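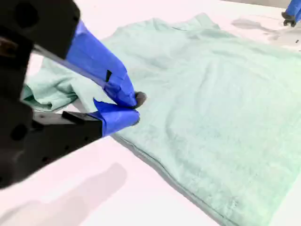 Fotografía: Santino Echeverría / Puvell

Puvell amplía a 20 municipios su programa de recogida de ropa usada

Ulloa, 16 de mayo de 2018 – La cooperativa textil Puvell ha firmado con la distribuidora Markano un acuerdo de cinco años para extender su red de recogida de ropa usada a 20 municipios de la comarca. El convenio prevé la instalación de 102 contenedores y la creación de un punto de clasificación en Ulloa.

La fase piloto, iniciada en marzo, reunió 486 kilos de prendas en dos localidades.

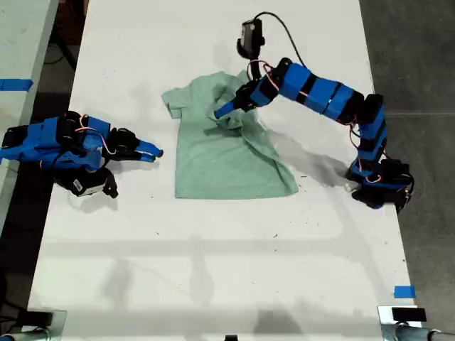
Las prendas en buen estado se destinarán a tiendas sociales, y el resto – principalmente algodón y mezclas – se enviará a reciclaje de fibra. «El acuerdo nos permite planificar la recogida a largo plazo», ha declarado Nahuel Salinas, director de Puvell.

Los ayuntamientos interesados podrán solicitar su adhesión a través de la oficina de coordinación, a cargo de Uriel Carrasco.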